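Review: Fovix Satano two-arm bench unit, cable sorting station
Posted December 16, 2022
Filed under: Bench equipment, Returns and refurbishment

The Branbridge site takes back small electronics from hire customers, checks them, and sends them out again. Most of the handling is easy to organise. The leads are the exception. They come back in the same bag as the device, several to a bag, and by the time the bag has been through a courier's van they are knotted together. Separating them, checking the plug at each end and putting them in the right tray has always been a hand job, and for as long as I have run the returns bench it has been the one people ask to be moved off.

In May the site took on a Satano unit from Fovix, supplied and installed by Berisha. What follows covers its use on that single task. I have not tried it on anything else and can't say how it would do at packing or screwdriving, both of which are in the sales sheet.

What it consists of

Two arms on one black rail, white links and black joints, each arm with a two-finger gripper. There is a camera over the table and a small one at each wrist. The controller sits in a separate box under the bench and needs its own mains socket. The rail bolts to the table top. Ours went on a wooden bench we already had, and fitting it took a morning, most of which was spent finding out that one leg of the bench was short.

The arms share a working area in the middle of the table. Work is put there by hand. The unit looks at the heap, picks a strand, lifts it, and either draws it clear with one arm or holds the heap down with one and pulls with the other. Freed leads go to the side. Anything it can't manage it leaves and asks for help with a tone from the controller.
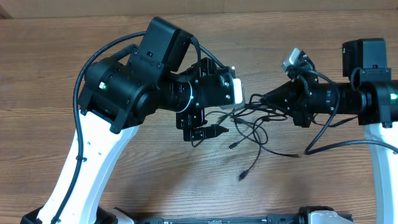
Speed is the first thing anyone asks about, and the answer is that one arm alone is slow and two arms are slower than you would expect. The planner is cautious about collisions. When both wrists come in over the same heap they close up until there is very little room between them, and at that point the software drops to its lowest speed and stays there until one arm has backed off. You also have to keep an eye on the unit's own wiring. The cables that serve the arms run outside the links, with slack left for movement, and they are black, as are most of the leads we sort. I have not had the unit grab its own cable. I have twice reached in and taken hold of the wrong one myself. A green light on the side of the joint housing shows on each arm and is easy to see from the operator's side, even with the wrists meeting over the work.

Throughput

We logged the first full run of stock after commissioning. It came to 2663 leads. The log has three outcomes: separated without help, separated after a person had stepped in, and set aside. I will not give the split as percentages. The mix of leads changed halfway through, when a customer returned a large lot of long, stiff ones, and the two halves are not comparable. In plain terms, thin flexible leads in a small heap go well. Stiff leads go well if they are not coiled. A big heap of anything goes badly.

The supplier's advice was to load up to 300 grams at a time. We settled on 200. Above that, the arms spend their time pushing the heap about the table and the tone goes off more often. The lighter load means more trips to the bench for whoever is feeding it, which has to be set against the time saved.

Grip

The fingers have replaceable covers. They hold a thin lead well enough along its length. They are poorer at plugs, particularly short round ones, which roll. If a lead is drawn out plug first it usually comes; if the plug is at the far end it catches on each loop it passes, and the unit does not always recognise why it has stopped moving. It will pull to its force limit, wait, and try the same line again. A person would turn the heap over. The March software notes, which came with the unit, promised a change here. If it has been made, I can't see the difference.

Covers wear. We are on our third set. They push on by hand and no tool is needed, though the old ones leave bits behind that should be wiped off before fitting the new.

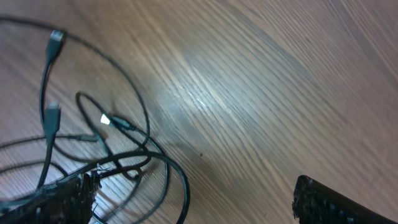 Vision is better than I had expected and the weak point is the bench itself. A varnished top reflects the ceiling lights, and a bright patch on the wood makes thin leads harder to pick out when they lie across it. Berisha suggested a matt mat. We tried one in grey and one in green, and the green was better, but both ruck up when an arm presses down at an angle, and the mat then has to be smoothed by hand and the table camera recalibrated. We went back to the bare wood and moved a light fitting. Recalibration takes 7 minutes and must be done with the table empty.

What has changed for the people at the bench

Before the unit, the sorting bench was staffed by two people on each shift, turn and turn about with the test bench. It is now staffed by one, who feeds the unit, clears what it sets aside and inspects the plugs. The second post moved to testing. No one left the site over it, and the change was put to staff in writing before the order was placed. I mention this because the sales sheet talks about labour saved, and the hours have gone elsewhere in our building. We test more devices than we did. We do not pay for fewer hours.

The complaint that used to come up most was sore thumbs and wrists. I hear it less. In its place there is a different one, to do with attention. Feeding the unit is not a full job, but it can't be left either. The tone can come straight after the last one or not for a long while, and the operator has to break off from inspecting plugs each time. Several people have told me they would sooner untangle by hand for an hour than be called back and forth for an hour. We tried letting the set-aside heap build up and clearing it at the end of the shift. That works if the tone is turned off and the unit is allowed to move on by itself, a setting found under Service and not under Operation, where one would look for it.

The other change is in who gets the difficult work. The unit takes the easy leads. What reaches the operator's hands is the remainder: the tight knots, the stiff coils, the ones with a split jacket hooked over something else. An hour spent only on those is harder than an hour of the old mixture, and any target based on leads per hour has to be reset to allow for it. Ours was not reset for the first month. It should have been done on the first day.

Training is short. An operator can load, clear and restart after one shift alongside someone who knows the unit. Changing the pick order or the drop positions takes longer to learn, and the manual is thin on both. Drop positions are set by moving the arm by hand and pressing a button on the controller, so it is in practice a job for two people unless you have long arms.

One habit has proved worth teaching early. When a single lead has come free but is still twisted on itself, with a loop and a straight tail, leave it where it is. Operators want to help and pick it up. The unit has it on its list by then, goes to where the lead was, closes on nothing and raises a fault. Clearing the fault takes longer than the lead would have.

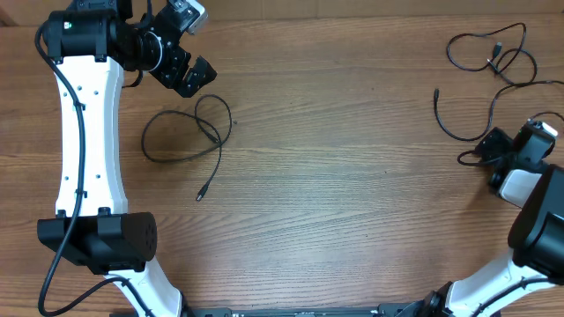 Noise, cleaning and upkeep

The arms are quiet. The fan in the controller is not, and if the box stands under the bench it is at knee height for a seated operator and blows warm air. We moved ours to the far end.

Dust from returned bags settles on the table and should be brushed off at each change of shift. The wrist cameras need a dry cloth, and the manual asks for the joint bolts to be checked monthly. One bolt on the right arm had worked slack by the second check and has been sound after retightening.

Berisha's support line answers in office hours only. Our late shift falls outside them. Two faults have needed a call, both cleared by restarting the controller in a set order that is not printed anywhere in the manual. We have it on a card taped to the box.

Points for

Steady on thin, flexible leads in small loads.
Fits an existing bench.
Finger covers changed without tools.
Status lights visible from where the operator sits.

Points against

Slow when both arms are over the same heap.
Repeats a failed pull along the same line.
Affected by glare from a varnished surface.
Unattended setting badly placed in the menus.
No support in the evening.

Who it suits

A site with a regular flow of similar leads and one person who can be nearby without being tied to the table. If your returns are mostly stiff mains leads I would ask for a trial on your own stock before ordering, and I would ask for it to be run by your own operators at the load they would use on a normal shift. We are keeping ours. A second unit was discussed for the late shift and has been put off until the support hours are sorted out.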